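The lead collector at Skivitz works out of other people's bedrooms, and when I caught up with her she had just finished one. She'd agreed to an hour. We talked for two, mostly about jackets.

"Shirts are easy," she told me. "Shirts have been done to death. Give me anything with stuffing in it and I'm happy."

Skivitz gathers examples for a learning system called Ramell, which is supposed to handle clothes in ordinary homes someday. A person takes a hand-held gripper with a camera on it, does a chore, and the recording goes into the pile. So far they've got 260 hours of it from 11 homes, and she's hoping for 17 homes by July. I asked if she ever gets sick of it (I would!).

"Sleeves, yes," she said. "You go in for the cuff, and your own hand wants to cheat. Everything in you wants to just reach over and fix it. But you've got two fingers and that's all Ramell will have, so you do it with two fingers."
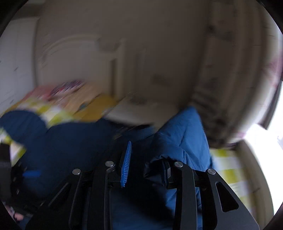 She's also pretty strict about speed. New people go way too slow, she said, like they're defusing something, and then the system learns to dither. Her advice is to put the radio on and do the chore the way you'd do it before work.

I wondered how they decide where to collect. Cliltico, the outfit that pays for most of this, first wanted everything done in one studio, same table and same lamp. She fought them on it for months. "Real beds have pillows and patterns and a window blasting in from one side," she said. "If it's only ever seen a gray table, good luck to you."

So now it's bedrooms, and every jacket gets laid out on whatever bed is there. Puffy ones are her favorite because they never land the same way twice - you smooth one panel and the next one pops up. 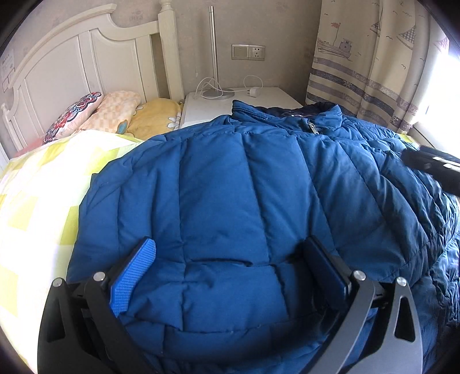 Cliltico's project manager still isn't sold on the bedrooms, telling me over the phone that a studio would cost half as much and that nobody could tell him yet how much the clutter was helping.

She rolled her eyes when I passed that along, but she didn't really argue. They have almost 4,000 clips now, and the only fair test is to train on each kind and compare, and that's planned for after the summer.

We got onto what makes a good grab. She likes a nice fat pinch of fabric, away from the zipper if possible, and she keeps the misses too. If a fold slips out and you go back for it, that whole thing stays in the recording. I was surprised by that - I'd have figured you only want the clean ones.

"No, no, keep the ugly ones!" she said. "How else is it going to learn to try again?"
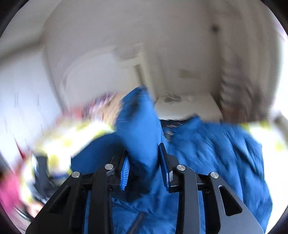
Sabatier, the lab that does the training, sees it a little differently: one of the engineers there wrote to me that misses are welcome as long as they're labeled, and that the labels tend to show up late or with just the word "oops" in them.

She laughed pretty hard at that and admitted to the oopses. "Typing is the boring part," she said. "I'll get to them."

Before I left I asked what's next after jackets. Fitted sheets, she said, and she did not look happy about it.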